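About Landent

Landent runs live puzzle evenings and daytime game sessions for groups. We started with a single escape room above a hardware store and now run 4 rooms, a board game floor and a traveling program that goes out to offices, libraries and schools. The company is owned by the people who work in it.

Who started it

Todor Begović and Vlasta Stojanović met while working the front desk of a bowling alley. Todor had been building puzzle boxes for years and selling them at craft fairs. Vlasta had a background in stage lighting. They rented the space above the hardware store, built the first room over a winter, and opened it with two locks that did not work and had to be replaced the same night. That room was called Jilov, after a made-up village in a story Vlasta used to tell her nephews. It is still open, although nearly everything in it has been rebuilt.

Bujar Hodžić joined as a game host and now runs the schedule and all bookings. If you have called us, you have most likely talked to him.

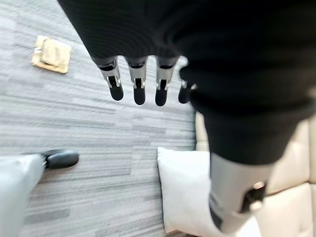

We moved into our current building when the hardware store wanted its upstairs back. The new space is all on one level, which made it possible to open the rooms to wheelchair users. Three of the rooms can be played start to finish from a seated position. The fourth, Firow, has a crawl passage, but there is a second way around it and the host will show it to you before the game starts.

What we offer

Jilov. A missing mail carrier and a locked post office. Good for first-time players and for families. Two to six players, 60 minutes.

Firow. A mountain weather station after the crew has left. Harder, with a lot of searching and some math. Three to six players, 75 minutes.

Dimitriou. The back office of a failing opera house. Mostly word and sound puzzles. If someone in your group is hard of hearing, tell us when you book and we will set up the written version.

The Night Ferry. Our newest room, opened in August. It is built for two teams playing side by side, up to 8 players total.
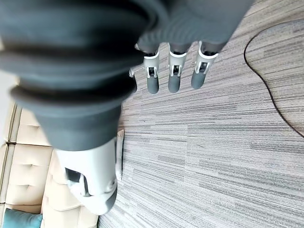 The board game floor has 161 titles on the shelf, all of them free to use once you have paid the table fee. A host is on the floor at all times to teach rules. We do not charge extra for teaching, and you do not have to pick a game before you come in. Outside food is fine at the tables but not in the rooms.

The traveling program is run by Dušan Karagiannis. He packs a full game into cases and sets it up in a meeting room, cafeteria or gym. Setup takes an hour and we need the room to ourselves for that time. The games are written so that up to 14 tables can play at once, with one final puzzle that everyone works on together.

How we run games

Every booking is private. We do not put strangers together to fill a room, even on busy nights. Your host watches the whole game and gives hints only when you ask for them — some groups want none and some want many, and both are fine with us. No door is ever locked on the players.

We write and build our own games. Todor Atanasov runs the workshop and handles repairs, and most of the props come from his bench. When a room is changed, we say so on its page, so that people who have already played can decide if they want to come back.

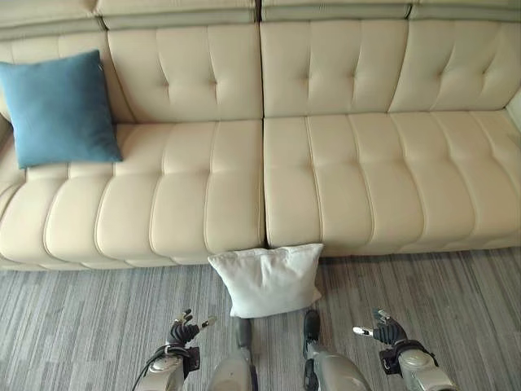
Children under 14 need an adult in the room with them. We keep the prices the same for every day of the week.

Visiting and contact

Please arrive 15 minutes before your start time. There is free parking behind the building and a bike rack by the side door. If you are running late, call the desk — we can often move the start by a little, but not if another group is booked right after you.

Bookings can be changed or canceled at no cost up to 48 hours ahead. For school visits and the traveling program, use the group form and Dušan will write back with open dates.

Page last updated 2021-11-03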